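Product watch: the Pandside two-arm bench, and whether anyone here should want one

A few members have forwarded me the Pandside brochure since April, usually with a note along the lines of "could this do our kitting?" Pandside is the two-arm bench station from Alach, sold as a kit or as a monthly service, and the pitch is that it learns small sorting and tidying jobs from a person showing it what to do. I went to see one at the Prornemby demonstration room. I came away with a page of questions and a very nice pen.

I'll say up front that I have been to a lot of these. The arm always works at the demonstration. I would like to know what it does after lunch three weeks later, when the trays come from a different supplier and the person who trained it is on holiday.

What you get

The kit is a pair of arms with a gripper on each, mounted at the front of an enclosed table, plus the software and 2 days of setup by one of Alach's people. The service plan is the same gear, but Alach keeps ownership and does the training remotely. You record someone guiding the arms through the job, send the recordings off, and get back what the brochure calls a skill.

The number of recordings is where I started to frown. The brochure says "as few as 30." Bleddyn Skyrme, who took me through the demonstration and was patient about it, said that for anything with mixed items he'd want 100, and more if the items change colour or shape. That is a fair answer and I wish it were the one printed. Somebody on your payroll has to do those recordings, and that labour is not in the quote.

What I saw

The job on the table was putting small things away into a bin, the sort of thing a twelve-year-old does badly for pocket money. Bleddyn let me stand as close as I liked. He did not mind me asking to move the bin, though he asked me to keep it toward the back, where the right arm can get at it. How far you can shift things before the skill falls over is something I'd want in writing.

I looked hardest at the cabling. On both arms a purple cable runs from up by the gripper back along the white forearm and loops around the elbow, held on with small ties. It's tidy enough. It also sits on the outside, and in our members' shops anything on the outside gets snagged or splashed sooner or later. I asked for the price of a replacement cable and was told it would be emailed to me. I am still waiting.

The other thing to think about is how small some of the goods are. There was a tiny blue item on the marble-patterned tabletop beside the left gripper, and next to those big black wrists it looked like a crumb. If your work is mostly parts that size, bring a bag of your own to the demonstration and insist on using them.
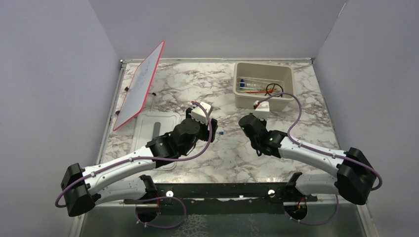

What it costs to be wrong

Alach would like you to sign for 2 years on the service plan. There is a trial, but the trial fee only comes off the price if you go ahead, so it's really a deposit with better manners. If you stop early you hand back the arms and, as I read the terms, the skills as well. Your staff made those recordings. I asked whether a member could keep a copy and take it to another supplier, and the reply was that the format "wouldn't be useful elsewhere." Maybe so. I'd still want the copy.

Elin Kneath has had a Pandside in her shop since winter and was good enough to talk to me on the phone. Her view is kinder than mine. She says the thing is slow but doesn't bother anybody, and it does one job, sorting returned fittings, well enough that she has left it alone. She tried it on a second job and gave up. "It would get most of them and then sulk over one," she said, "and I'd have to go over and sort it out, so I may as well have been doing it." Support was quick to answer and slower to fix. She'd take the kit over the service if she were doing it again, mainly to be rid of the monthly bill.

Then there is Owen, which is the add-on Alach is keenest to talk about. Owen is supposed to watch the bench and tell you when a job is drifting before it goes wrong. It was not running on the day I visited. It is priced separately and I can't tell you a thing about whether it works, so I'd leave it off any order until you've seen it catch a real mistake.

My view for now

If you have one dull, steady job with items that stay the same, and somebody in the shop who likes fiddling, ask for a trial and time it against a person with a stopwatch. Count the resets too. For mixed kitting, which is what most of you asked about, I would wait.

Questions to put to Alach before signing anything: who pays for retraining when your packaging changes, what a gripper costs, what a cable costs, and how long you'd be without the bench if an arm had to go back. If you get straight answers, please send them to me and I'll print them in the next issue.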